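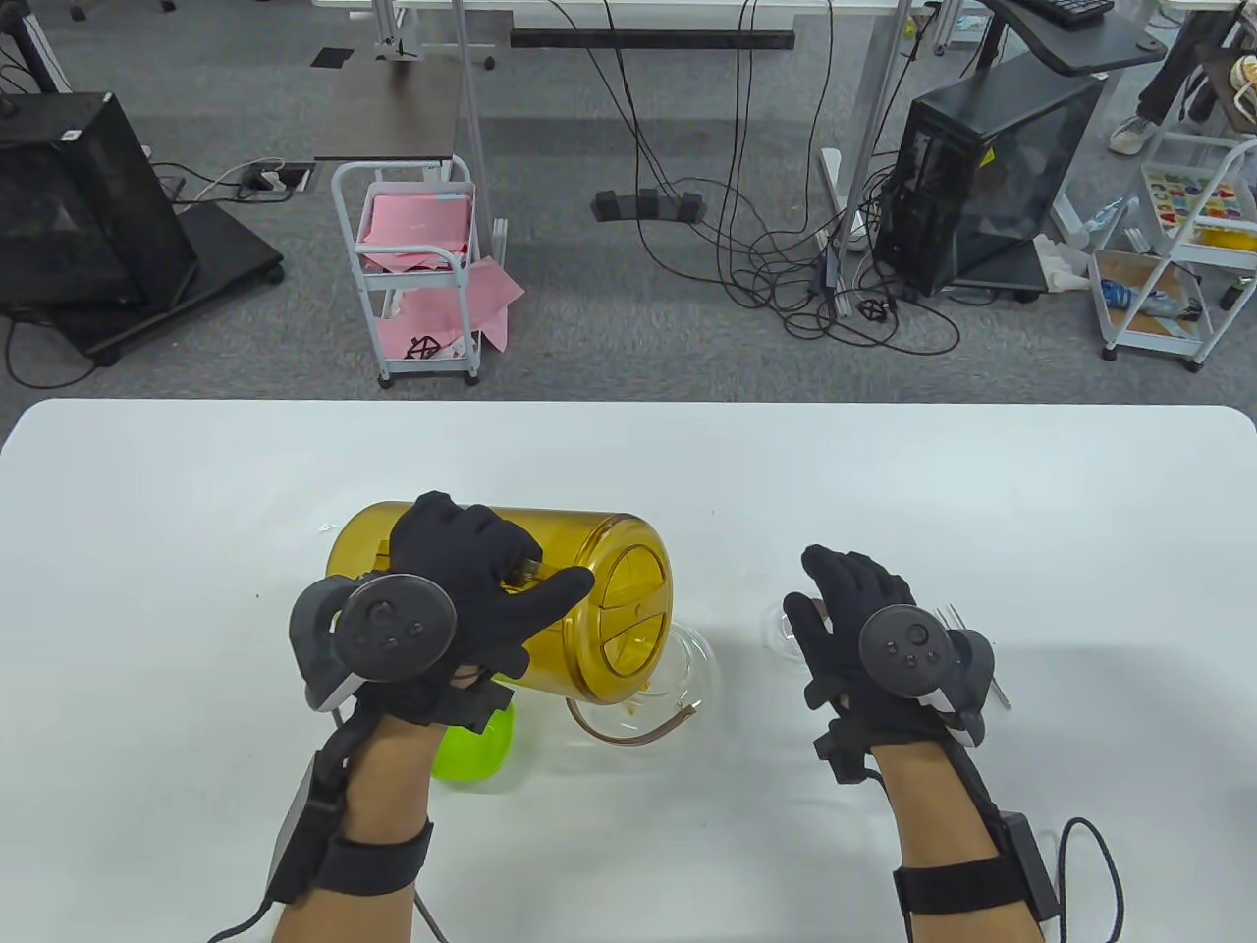 About Etness

Etness supplies descaling and water treatment products for small commercial kitchens, laundries and guest houses. The company was set up to serve premises that use too much water for domestic softeners and too little to justify a full plant room. Most of our customers run one or two boilers, a dishwasher and a coffee machine from a single incoming main.

What we make

The range is built on three product lines.

Fadetti is a citric acid descaler in powder form, sold in tubs and refill bags. It is intended for kettles, urns and steam ovens with stainless steel or glass-lined tanks. It should not be used on bare aluminium or on enamel that is already chipped.

Flasten is an ion exchange cartridge fitted to the cold feed of a single appliance. The resin swaps calcium and magnesium for sodium and is regenerated with salt solution at our works. Used cartridges are returned in the box the replacement came in. The housing has a bypass valve, so the appliance can be run on untreated water while the cartridge is changed.

The third line is a set of test strips and drop kits for total hardness, pH and free chlorine. The drop kit is the more accurate of the two for hardness and is the one we ask customers to use before ordering a cartridge.

How products are chosen

Hardness varies a great deal between supply areas and can change within one area when the supplier switches source. We do not size a cartridge from a postcode. Customers send a drop kit reading, the appliance model and an estimate of daily use in litres. Where the use is not known, a meter can be hired for a month and read at opening and closing time.

Softened water is not always the right answer. Espresso machines need some hardness left in the water, both for taste and to limit corrosion in the boiler. For these we supply a blending head, set at the works and adjustable on site with a hex key.

Premises and service

Etness has worked from the same building since 2000. Regeneration, packing and the test bench are on the ground floor, with stores above. The building was extended when we took over the cartridge business of Bhatt, and spares for the older Bhatt housings are still kept. These take a 33 mm seal, which does not fit the Flasten housing.

Orders placed before 3 pm leave the same day. Cartridges are regenerated in batches, and each carries a batch number on the base. Please quote it in any query about performance.

Safety data sheets are sent with the first order of each product and on request after that. Trade accounts are open to any business with a fixed address, and an application form is available from the sales office.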